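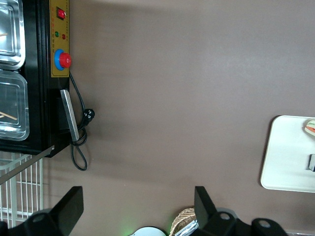

What should be prepared first when setting up a small refreshment counter? Begin with whatever needs a power supply, as its position decides where the rest of the counter can go.

**Codiveo Certificate in Counter Service**
Pisunthorpe site — handout for Session 3

## 1. Hot section

Students are to place the food warmer within reach of a socket before any stock is brought out. The lead must not cross the serving side of the table. Both pans are fitted before the unit is switched on, and the temperature knob is left at its lowest setting until the tutor has checked the position. Allow 20 minutes for warming.

The warmer is not to be moved once it has been filled. If a change of position is unavoidable, switch off, unplug and wait 30 minutes.

## 2. Packaged goods

Packaged goods are sorted by type and then by size. Large, light bags belong in a bin, where they may stand upright or lean on one another. Small boxes, jars and tubs go on a stepped display, with taller items behind.
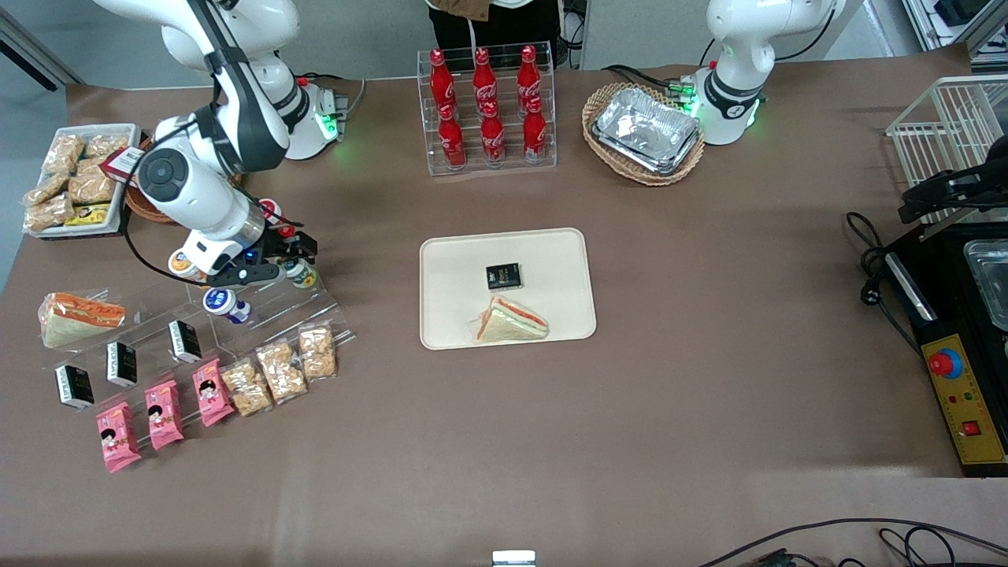
*Fig. 2. Bagged snacks in the white bin; boxes, small containers and a wrapped sandwich on the clear stepped display.*

Jars should finish upright with the label facing the customer. Wrapped sandwiches carry a shorter date than most packaged goods and are checked separately — see the stock sheet issued in February. Anything without a legible date is handed to the tutor and is not put out for sale.

## 3. Snack bars

Bars in clear wrappers are laid side by side on one tier, all pointing the same way. Flatten the sealed ends by hand so that they do not lift the neighbouring bar. Leave the lower tier free until the upper one is complete. Wipe the acrylic with a dry, soft cloth only; the spray used on the table leaves marks on it.

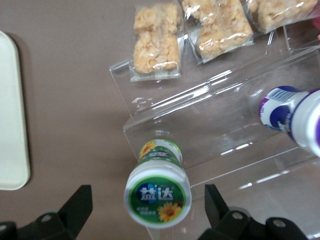 ## 4. Before the practical

Read the Timavden allergen sheet and bring a signed copy. Each pair will have 5 minutes to plan a layout on paper, and a further 20 minutes to set up. Marks are given for safe placing of the lead, sorting, date checking and the state of the table at the end.

Trays and baskets are returned to the store clean. Unopened stock goes back to the shelf from which it was taken.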